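Bottles, caps and one good bin

Tue 7 July

Caught her between two meetings, coffee going cold. She runs the recycling corner at Jestow, the shared workshop behind the Jallow building, and she talks fast.

"People think sorting is the hard part. It's the bin. Get the wrong bin and you're fishing bottles off the floor all week."

What's the right one, then?

"Wide at the top. You want to drop something in without aiming." She's tried plenty. Mesh ones, a cardboard thing from the Kelora shop, a lidded one that lasted 2 days. "Lids! Everybody hates a lid. They just leave the bottle on top of it."

She likes bins you can half see through. No need to walk over and look in, she says, you can tell from the door wether it needs emptying. Costs a bit more. Worth it.

Last August they collected 800 bottles. She wrote it on the wall in marker, still there. This year she wants more, and she wants them clean.

"Rinse it. Ten seconds. Juice is the worst, it goes everywhere."

And caps? On or off? Long sigh. The hauler she uses takes them on, so on they stay. Her last place wanted them off, in a seperate jar, and she still catches herself unscrewing. 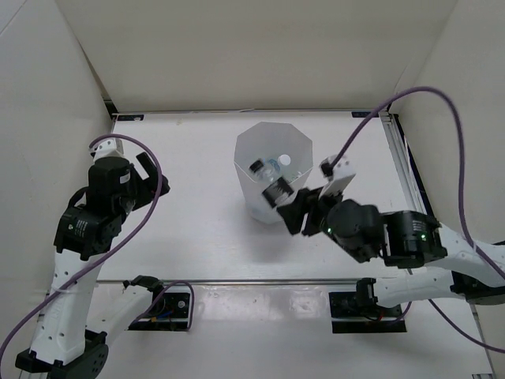

Labels she doesn't fuss over. "If it peels, peel it. If not, leave it, life is short."

The bags go out when they hit 85 liters, not before. Smaller pickups cost the same, so she waits. Glass goes in a crate by the sink, cans in another one, and paper is the Dai studio's problem upstairs.

Anything she'd change? More table space next to the bin, she says. Somewhere to put stuff down while you check it. Then her phone goes and she's off, bag of cans in one hand.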